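Call for participants: drafting group on good practice for hand-held gripper work
Zornora, Staltano site

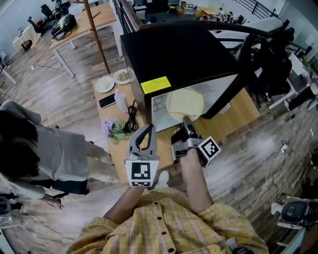

Zornora is writing a code of good practice for people who record manual tasks with hand-held grippers, and we need participants to test the draft rules against everyday work. The draft covers how the bench is laid out, where other people may stand, and what must be checked before a task begins. One section deals with kitchen appliances. It asks that warning labels stay uncovered and facing the operator, like the yellow one on the black appliance, and that the marker cubes on both grippers are kept clear of sleeves. Another section, still disputed, concerns personal items such as phones and loose cables on the same table as food.

We are looking for 14 people. You do not need a technical background, but you should be able to stand for up to 40 minutes at a time and use both hands. Experience of kitchen, laboratory or warehouse work is useful. Please tell us beforehand about any food allergies.

Participants attend eight sessions. In each one you carry out set tasks under the draft rules, then mark up the text wherever a rule was unclear or got in the way. Written comments go to the editors at Kaltbridge, who keep them without names attached. The draft runs to nearly 2000 words and will be sent to you before the first session.

Travel within Beddoe is refunded on production of a ticket. Lunch is provided.

To apply, send a short note on your working background to the Zornora office at Staltano by April 21, 2020. Please put "Gripper code" in the subject line.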